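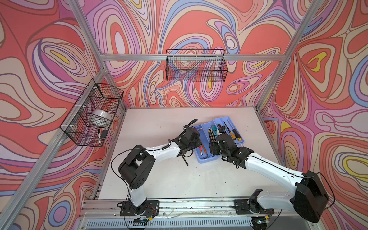
**Speaker notes: The shared bank and the loot rules in Dilel, second season**

Speaker: Beverley Blackburn, for the officers of Wysocka
Slot: after the break, before open questions
Slides: 11, plus one spare

**Slide 1. Title**

Good afternoon, and thank you for coming back from the break on time. My name is Beverley Blackburn. I keep the shared bank for Wysocka, a guild on the Usness server, and I have been asked to speak on how we divide equipment among our members in Dilel.

The talk is meant for officers of other guilds. Players who have never held office are welcome, and the terms are explained as they come up.

*(Wait for the door to close.)*

**Slide 2. The guild in figures**

Wysocka has 136 member accounts. Of these, 66 signed up for at least one group dungeon during the season. The remaining accounts belong to members who craft, fish, trade, or log in mainly to talk, and they have the same standing in the guild as those who raid.

This matters for what follows. A loot rule written only for raiders will be read by the whole guild, and the whole guild will hold an opinion on it.

**Slide 3. What the old rule said**

Until February, items from a dungeon boss were given out by open roll. Any player present could roll on any item their class could wear, and the highest number took it. The rule fitted on one line of the guild page.

Three complaints reached the officers again and again:

- Healers were losing spirit cloth to damage casters who wore it for one week and then replaced it.
- Players who attended every run were rolling against players on their first.
- Items were being won, stored, and never worn.

Do not read out individual complaints here. Two of the members concerned are in the audience and have agreed to general terms only.

**Slide 4. The Uvlow cloak**

Most of you know the cloak that drops from the last boss in Uvlow. In our old records it was awarded six times to players whose main role could not use its bonus. Each of those awards was within the rules as written. The officers upheld all of them, and no item was taken back.

I mention the cloak because it led to the review. Howard Mapplebeck, then our raid leader, asked that the rule be looked at in full, with no exception written for a single item. The officers agreed to that at the next meeting.

*(Pause. Some of the audience will want to discuss the cloak. Ask them to hold it for questions.)*

**Slide 5. How the review was carried out**

Neville Hebden went through the dungeon log and entered every award into a sheet. There were 515 awards. For each one he noted the item, the boss, the winner, the winner's role on the night, and whether the item was being worn at the end of the season.

Members were given the sheet two weeks before any proposal was made. We asked for corrections and received a good number, mostly about alternate characters that had been listed under the wrong account.

Please note for other guilds: the log in Dilel does not keep role information once a group has been disbanded. If you plan to do this work, write the roles down on the night. Neville had to rebuild much of this from old sign-up posts, and a few entries still carry a question mark.

**Slide 6. The present rule**

The rule now has four parts. I will read them as they stand on the guild page.

1. An item is offered first to players whose signed-up role uses its main bonus.
2. Within that group, players who have won nothing that evening roll before those who have.
3. If no one in the role wants the item, it is offered to all present for use in a second role.
4. If it is still unclaimed, it goes to the shared bank.

There is no points system. One was proposed and voted down. Jordan Dunmore wrote the case for points, and it remains on the guild page for anyone who wishes to read it. It is a careful piece of work, and larger guilds may find that it suits them better than our own rule does.

**Slide 7. Hybrid classes**

Druids, wardens and bards gave us the most trouble. A druid may sign up as a healer, be asked to tank for one boss, and then return to healing. Under part one of the rule, which role counts?

Our answer is the role on the sign-up sheet when the group enters the dungeon. If the raid leader asks a player to change role, that player keeps the claim of the original role and does not gain a second one. Some members consider this unkind to the player who stepped in to help. The officers have heard that view twice and have kept the rule, with a note that the raid leader may grant one exception in an evening if it is stated aloud before the boss is pulled.

*(If asked: yes, this has been used. Do not give names.)*

**Slide 8. The shared bank**

Unclaimed items are held for one month. During that time any member may ask for one, raider or not. After that the item is sold at the auction house or broken down for materials.

The gold pays for potions, repair costs on first attempts, and dye for the guild tabard. A list of what came in and what went out is posted on the first of every month. I post it myself, and Keith Naylor checks it before it goes up.

Requests are made in writing on the guild page. Requests whispered to me during a fight are not recorded, and I regret that several have been lost in this way.

**Slide 9. What remains unsettled**

- Whether mounts and pets should follow the same rule as armor. At present they are open roll.
- Crafting patterns. Our crafters have asked for first claim. The raiders have asked for a promise of free crafting in return.
- Guests from other guilds. We now tell them the rule before they accept the invitation, but it has not been put to a vote.

**Slide 10. For officers who wish to try this**

Post the draft before the vote. Leave the old rule visible on the same page, so that members can compare the two. Keep the sheet open to all members, including those who do not raid.

Copies of our blank award sheet are on the table near the door. Keith has a further stack if they run out.

**Slide 11. Questions**

Take questions from the back of the room first. Neville will answer anything on the sheet, and Howard will answer on raid leading. Questions on the February vote itself should come to me.

**Spare slide**

Wording of the points proposal, in full. Show only on request.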